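How to Turn a Little Wooden Drawer Box into a Tidy Home for Seed Packets, Tea Bags or Cards

Posted 11 September 2026 in Small Storage

If you have ever come home from a flea market with a small wooden box under your arm and no idea what you were going to put in it, you are among friends on this page. I have a weakness for the kind with a little drawer in front and a knob you can get two fingers on. Mine sat on a shelf for most of February doing nothing at all, and then one rainy afternoon I finally cleaned it up and gave it a job, and I've been pestering everyone I know to do the same with theirs!

You don't need a workshop for any of this. A table you can walk all the way around is nice to have (I like a round one, no corners to catch your hip on), and you'll want decent light and a couple of free hours, most of which is waiting for things to dry.

What you'll need

A shallow wooden box with a drawer
A soft paintbrush, the cheap kind is fine
Two old cotton cloths
A little mild dish soap
Fine sandpaper
A plain white candle stub or a bit of beeswax
Furniture wax (I use the Hovland clear one, but whatever is under your sink will do)
Felt or heavy paper for a liner
Thin card for dividers

Step 1. Empty it and look it over

Take the drawer all the way out if it will come, and turn everything upside down over a sheet of newspaper. You would be amazed what falls out of an old box. Run a fingertip along the inside corners and feel for splinters or a joint that has started to open. Thin wood is forgiving in some ways and not in others, so if a side wobbles, put a dab of wood glue in the gap, hold it with masking tape, and leave it overnight before you go any further.

Step 2. Clean it gently

Brush the dust out of the corners first. Then dampen a cloth (damp, please, and well wrung out) with a drop of soap in the water, and wipe with the grain. Follow right behind with the dry cloth. Stand the pieces on edge to air for four hours or so. I know it's tempting to hurry this along with a hair dryer, but I warped a lovely lid that way once and I still think about it.

Step 3. Help the drawer slide

Slide the drawer in and out a few times and notice where it drags. Sand only those spots, two or three light strokes, and try it again. Once it moves the way you like, rub the candle stub along the bottom edges. Tighten the knob while you're at it. If it keeps spinning, wrap a sliver of paper around the screw and put it back in.

Step 4. Wax the outside

A thin coat, rubbed on in small circles, left for a few minutes and then buffed off. Reddish woods come up especially well and you may want to stop and admire yours for a bit. Leave the inside unwaxed if you're storing paper, or you'll get greasy marks on everything.

Step 5. Line and divide

Cut a paper pattern for the drawer floor first, and trim until it lies flat with no curling at the sides. Then cut your felt from the pattern. For dividers, I like strips of card seven centimeters tall for a deep box, but in a shallow one go much lower, just under the rim, so the drawer will still close.

Step 6. Try it out before you fill it

Put one card or packet in the front and see how it lies. Can you pick it up easily? Does it slide around when the drawer moves? This is the moment to add a divider or take one away.

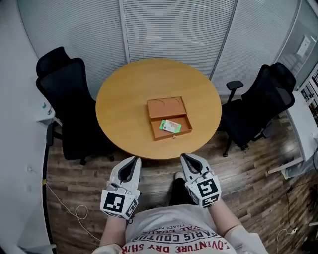

Drawer section forward, with one green-and-white piece in the front for size.

If your packets are a touch too wide to stand up, lay them flat and overlap them like shingles, with the names showing. Cards usually do better on their long side. And if the back part has any hollows or cutouts in its floor, leave them alone and lay your liner over the top, or keep something small and loose back there.

Keeping it nice

Dust it when you dust the shelf, and give it fresh wax twice a year. Keep it out of strong sun and away from the radiator. When the drawer starts to grumble again in damp weather, get the candle stub back out, and check the knob at the same time.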